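Subject: Re: [prep-room] Table covering and trays for small tube work
From: Wissam Yammine
Date: 2021-05-08

Zdenka Pavlović wrote:

> We are changing over the long tables in the prep room at Corlow and I need to settle the covering before I place an order. At present we use white absorbent sheet with a plastic back. It wrinkles, it shows every mark, and clear tubes are very hard to find on it. Two people have now swept a tube to the floor with a sleeve.
>
> Questions for the list:
>
> 1. Is anyone using plain brown paper over a white top, and how do you hold it down?
>
> 2. What do you put loose tubes in? Our racks are fine for filled tubes. The trouble is with empties between the wash and the count, which end up in whatever is nearest.
>
> 3. Does color matter for the trays, or is that only a habit? Boris says blue. He did not say why.
>
> We have 2860 small tubes in circulation, all of one length, with caps in two colors.
>
> Zdenka

Zdenka,

We changed to brown paper at Kultham in March and have kept it. Answers in your order, then some notes on cups, which you did not ask about but will run into.

On question 1. The paper is unprinted and uncoated, 800 mm wide, from a roll. One width does not reach all four edges of our tables, and I have stopped trying to make it. A strip of bare top along the back is useful for anything that stands there permanently, and it leaves the cables off the paper. We tape the two short ends along their full length and put one piece of tape at the middle of each long side. Do not tape the long sides all the way. The paper takes up moisture from the room and needs somewhere to go, and if it is fixed on every side it lifts in the center. A lifted center will tip a cup.

Cut it the day before. Paper fresh off the roll keeps its curl, and the inside of the roll is worse than the outside. Lay it curl side down with a few books on the corners overnight.

It is not absorbent in any useful sense. A few drops will stay put long enough to be wiped. Anything larger goes through to the table, so if you are handling liquids in quantity, keep your present sheet under the paper or do that work elsewhere. We do only dry sorting on these tables.

On question 2. Empties go in a shallow tray and nowhere else. We tried beakers first. Tubes dropped into a beaker stand at all angles, and the ones at the bottom can't be reached without tipping the lot out. A flat-bottomed tray lets them lie in one layer, where a cracked rim can be seen. Look for sides that slope outward. With vertical sides, the last tube sits hard in the corner and you have to chase it; with sloping sides you can get under it.

Inside depth matters less than I expected. Ours were bought as general trays from Flultinis, and the only change I would make is to order one size up in length. Set the tray near the front of the table, on the paper. Left on the bare white top it slides.

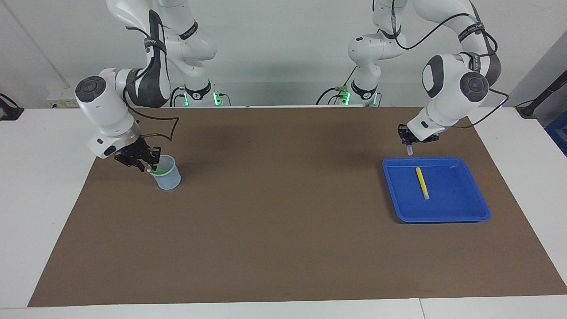
The picture has the layout I am describing: brown paper over most of the white top, blue tray, and the translucent cup standing directly on the paper. The tube with the dark purple end is clear for the rest of its length, and that is the kind that gave us trouble on white sheet. It gave us much less on brown. 

On question 3. It is partly habit. Blue is easy to tell from brown paper and from a white table, so the edge of the tray is always obvious. Red would do as well for that, but we already use red for broken glass and I did not want two meanings. I would avoid clear or white trays entirely. Whether blue makes the tubes themselves easier to see depends on your lighting. Under our overhead lamps the rims show well on it. By the window they do not. Try one before ordering a set.

Cups. We use translucent ones with a flared rim for small loose material. You can judge the level from the side, at least for strong colors such as green. Pale material is harder to read through a frosted wall, and we put that in glass. Three points from use:

- The flared rim helps with lifting, but it makes nested cups stick. Store them with a strip of paper between.
- A rounded base moves more easily than a square one if knocked. Keep cups well in from the front edge.
- Do not write on the wall. The ink from our markers rubbed off within a day. We write on the brown paper next to the cup, and the record goes away with the sheet, so copy it into the book first.

Changing interval. We replace the sheet after 7 working days, or sooner if it is torn or wet. Vasilis Georgiou ran his for a month at Dimitrov and found that grit works into the surface and starts to scratch plastic. He now changes his weekly.

For your caps in two colors, I would split them before they reach the tray. Sorting by cap inside a full tray is slow, and people put them back in the wrong half.

I have not answered for glass tubes longer than the tray. Boris Vasić has some, and he is on this list.

Wissam

--
prep-room mailing list
Plain text preferred. Trim quotes when replying.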